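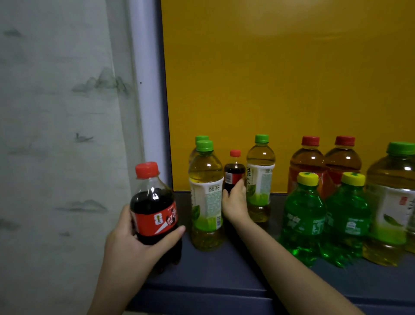
The second movement was too slow, according to the reader from Gulmont, and the Hordale Chamber Society was asked to enter the complaint in its minutes.

The Society did so. It recorded that the cello in question dated from 1722, that it had been lent for 10 evenings, and that the tempo had been the choice of the player. A copy was sent to Gulmont by regular mail.

A second letter arrived in March. The reader had bought the Cikton recording and listened to it 12 times. The slow movement was slower still. The reader now wished the complaint withdrawn and asked whether any seats remained for the closing recital.

Six remained. The Society assigned the reader the one nearest the door, in accordance with its seating rules, and left the original complaint in the minutes, as no procedure existed for removing it.

Posted Jul 20, 2020 by Staff Writer
Filed under: Short Fiction, Music
© 2020 Xaba Review. All rights reserved. | Contact | Back to top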